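Minutes of the Sunday meeting, Play Kitchen Group, Welthorpe
Start: 5 p.m.
Chair: Baltasar Gallardo
Minutes: Wei

## 1. Minutes of the last meeting

The minutes were read and accepted. One correction: the shelf for the paper plates goes to the back room, and not to the hall as I had written. I am sorry for this mistake.

## 2. The table and its tape

Baltasar reported that the blue tape is now on the table. The purpose is that every kitchen object has its own field, so that the children can put it back alone after the game. He asked the members to say their opinion before we print the place cards.

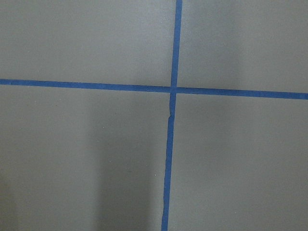 The discussion was mostly about how exact the tape must be. Two members think that the children will not care, and one member would like to do everything again with a ruler. Wei remarked that where two strips cross, the upper and the lower piece do not meet exactly, and that the lower piece has an edge that wobbles. Baltasar answered that he prefers to correct only such places and to leave the long strips as they are. This was agreed.

It was also asked if the tape can stay during the summer. We do not know yet if it leaves glue behind. Baltasar will test one short strip at home.

## 3. Objects for the first game

The first game will be "Cook and put back". We agreed to begin with very few objects, because last time the small children became tired of sorting. The pan keeps its glass lid on at the start, and the lid is the first thing the child must take off.

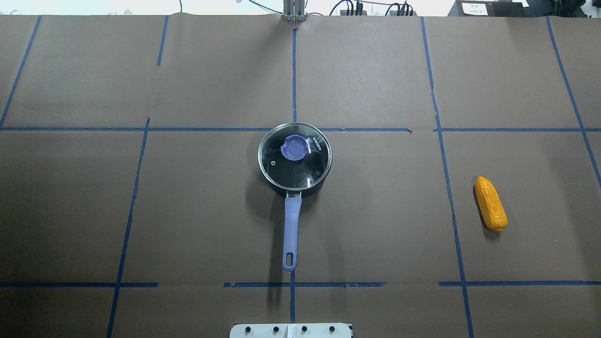

*Saucepan with lid and toy corn on the taped table.*

There was a question about the long handle. It needs more space than the pan itself, and it must not point to the side where the children stand. The place card for the pan will therefore show the handle too. The corn gets a separate card. 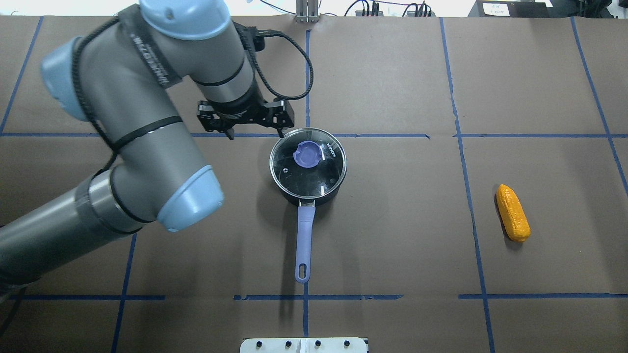
## 4. Costs

The budget for the play kitchen is 3000, and 1000 of it is reserved for furniture. The offer from Skiltach for a second table was read aloud. Some members find it too expensive. We will ask also in Plotville before we decide.

## 5. Place cards and storage

The cards will be drawn by hand for the first month. They will be laid inside the fields and not glued, so we can still change the order of the objects.

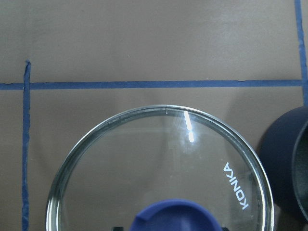
If a card is moved often, we will fix it with a small piece of the same blue tape. The pan and the corn will be stored together in one box under the table, with the lid wrapped in a towel.

## 6. Tasks

- Baltasar: correct the crossings, test the tape at home
- Wei: draw the cards, write to Plotville

The next meeting is in October, at the same hour.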